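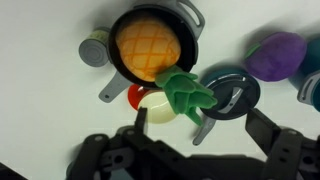 Lunes, ya casi las once de la noche

He vuelto a casa con la cabeza llena de reglas y con la sensación, bastante agradable, de que por fin la hoja de la celda se parece a lo que hacemos de verdad. Llevaba desde mayo queriendo sentarme a reescribirla y siempre había algo más urgente, ya se sabe, un cable, una visita, un informe para Gralico, las cuentas del trimestre. Hoy no había nada más urgente, o decidí yo que no lo hubiera, y me llevé la hoja vieja impresa, un lápiz y un termo de té (el de menta, que se me está acabando y tengo que acordarme de pedir más).

La hoja vieja tenía 84 líneas. Las conté en el tranvía, camino de Himholm, porque Pascal Hinrichs me había dicho el viernes que aquello no se lo leía ni su madre, y quise saber hasta qué punto tenía razón. Pues la tenía. Había líneas repetidas, había una que remitía a un anexo que ya no existe y otra que hablaba de un botón que cambiamos de sitio el invierno pasado. Lo del botón me dio vergüenza. Una instrucción de seguridad que señala a un lugar vacío es peor que un hueco en la hoja, y esa la había escrito yo.

Empezamos por lo primero, el orden de arranque. Mi idea era sencilla: se coloca la mesa, se comprueba el paso libre del brazo, se avisa en voz alta y solo entonces se habilita el movimiento. Lieselotte Teuber lo estuvo haciendo despacio, varias veces, mientras yo apuntaba, y vimos enseguida que el aviso llegaba tarde, cuando ella ya tenía la mano en el mando. Así que el aviso sube. Primero se dice, se espera a que conteste todo el que esté en la sala, y después se toca el mando. Parece una tontería escrita así, pero a mí me ha costado media mañana verlo, y a Lieselotte, que tiene una paciencia de santa, le ha costado repetir «voy a mover» hasta quedarse ronca.

Luego vino la discusión larga, la de las distancias y las manos. ¿Puede alguien recolocar un juguete con el brazo parado pero todavía habilitado? En la hoja vieja ponía «preferiblemente no». He tachado ese «preferiblemente» con un gusto que no sé explicar. En una norma esa palabra no sirve de nada, cada cual la lee como le conviene, y a las cinco de la tarde, con ganas de irse, todos la leemos igual. Ahora pone: para meter la mano en la mesa, brazo deshabilitado y mando apoyado en su soporte. Si hay que enderezar una sartén se para y se endereza, y si se pierde un minuto, se pierde. 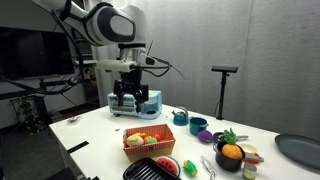
Dirk Oltmanns no estaba conforme, y lo dijo con toda la calma del mundo: si obligábamos a deshabilitar por cada sartén torcida, la gente acabaría dejando las sartenes torcidas, y entonces tendríamos otro problema, esta vez en los datos. Pidió que la norma dijera también cuándo no hace falta tocar nada.

Me lo llevé puesto toda la comida, en el plato y en el paseo de después. Y creo que lleva razón, aunque por orgullo le dije que me lo pensaría. Buena parte de las veces que alguien mete la mano es por pura manía de dejarlo bonito, y yo soy la peor de todas, que en casa enderezo hasta los trapos. Las cosas caen como caen. Si la mesa está siempre compuesta como un escaparate, el brazo aprende a moverse en un escaparate. De modo que hemos añadido una frase: un objeto volcado, girado o metido dentro de otro no se corrige, salvo que esté fuera de la mesa o enganchado en un cable. A Dirk le pareció bien y me ofreció una mandarina, que en él equivale a un abrazo.

Después del paseo tocó lo de los objetos blandos. En el proyecto Urquhart habían trabajado solo con piezas rígidas, y nosotros heredamos su hoja casi tal cual, con un apartado entero sobre fuerza de cierre que para un plátano de peluche no dice nada. Solange Amaral propuso separar el inventario en blandos y duros y ponerle a cada grupo su límite de cierre, escrito en la misma tarjeta que se consulta al empezar el turno. Yo tenía miedo de que fueran demasiadas tarjetas. Me la dibujó en una servilleta y cabía de sobra, con letra grande y todo, así que guardo la servilleta aquí, entre estas páginas, por si la tarjeta buena tarda en llegar.

También hablamos de las etiquetas cosidas de los peluches, esas lengüetas pequeñas. Regula Gisler quería cortarlas todas. Solange quería dejarlas, porque en una casa de verdad nadie corta nada. Se ha quedado en que no se cortan, pero que se anotan, y que si se cambia un juguete por otro se anota también, con la hora. Esto último no estaba en ninguna parte y me parece el agujero más gordo que teníamos. De los 1.166 episodios que llevamos grabados en esta tanda no sabría decir en cuáles se sustituyó una pieza a media sesión, y me fastidia, me fastidia mucho, porque era apuntar una palabra en un cuaderno. 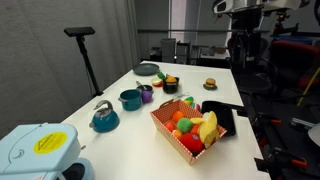 La mesa del lunes, con la cesta de cuadros bien cargada de fruta.

A media tarde hubo un rato tonto de esos que se agradecen. Pascal trajo bizcocho, Regula puso la radio bajita, y nos dio por recordar cómo trabajábamos en Plovcombe, donde las normas eran un cartel plastificado en la puerta y lo que a cada uno le hubiera contado el anterior. No pasó nunca nada grave, es verdad, y también es verdad que yo era más joven y me asustaba menos. Regula contó que allí el paro de emergencia se probaba cuando alguien se acordaba. Aquí lo vamos a probar al empezar cada turno, sin excepción, y quien lo pruebe firma con nombre completo. Las iniciales se acabaron: en el cuaderno hay tres «R.» seguidas y ni la propia Regula sabe cuáles son suyas.

Paso en limpio lo que ha quedado en la hoja nueva, tal como lo voy a pegar mañana en la pared. Lo copio aquí porque me conozco y los papeles sueltos los pierdo.

1. Antes de empezar, probar el paro de emergencia y firmar en el cuaderno con nombre y apellido.

2. Recorrer el cable con la vista desde el brazo hasta donde sale de la mesa. Si roza un objeto se puede seguir. Si lo sujeta o lo arrastra, se para y se libera.

3. Avisar en voz alta, esperar respuesta, habilitar. En ese orden, también cuando se está a solas con otra persona que «ya lo sabe».

4. Una sola persona manda el brazo. Quien mira puede pedir que se pare en cualquier momento y no tiene que explicar el motivo hasta después.

5. Manos fuera de la mesa mientras el brazo esté habilitado. Mando en su soporte antes de acercarse.

6. Lo volcado se queda volcado, con las dos salvedades de Dirk.

7. Límite de cierre según tarjeta, blandos y duros. En caso de duda, el de los blandos.

8. Bajar despacio cuando el objeto está dentro de otro. Las hojas de la piña sobresalen de la olla y la pinza las encuentra antes que el cuerpo, conviene tenerlo presente al elegir la altura de aproximación.

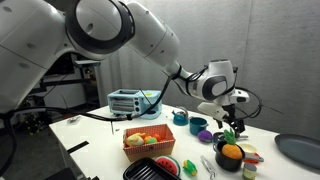 9. Todo cambio de juguete, de posición de cámara o de luz se apunta con la hora en el momento, nunca al final del turno de memoria.

10. Al terminar, brazo a la posición de descanso, deshabilitado, y una línea en el cuaderno aunque no haya pasado nada. «Sin novedad» es una línea válida.

Diez puntos. No sé si me gusta que sean diez, parece cosa de tablas de la ley, y Pascal ya ha hecho el chiste con barba y todo. El punto 4 es el que más me importa y también el que más me va a costar cumplir, porque cuando miro me callo. Me da apuro interrumpir a alguien que está concentrado. Hoy mismo, con Lieselotte al mando, vi que bajaba un poco deprisa y me tragué el «para» pensando que ya lo habría visto ella. Lo había visto. Pero si escribo la norma tendré que ser la primera en abrir la boca, aunque sea para nada, y aunque luego me toque pedir perdón con un café.

Queda por resolver lo del turno de los que vienen de fuera. Gralico manda gente a mirar y les damos la charla de pie, con el abrigo puesto, y a los cinco minutos están asomados a la mesa. Lieselotte sugiere que lean la hoja en voz alta antes de entrar, los diez puntos. Solange dice que les va a sonar a colegio. A mí me gusta la idea, se tarda poco, y al leer en voz alta se nota enseguida qué frase está mal escrita.

Hay que comprar cinta para marcar en el suelo la línea de los que miran, preguntar a Dirk si tiene el plano con las medidas de la celda y cambiar de una vez el bolígrafo del cuaderno, que escribe cuando quiere. Y revisar la hoja dentro de tres meses. Lo he puesto al pie, para que no vuelva a quedarse un botón fantasma durante todo un invierno.

Me duelen los pies. El bizcocho de Pascal era de limón y me he traído un trozo envuelto en papel, que pensaba dejar para el desayuno y del que ya falta la mitad.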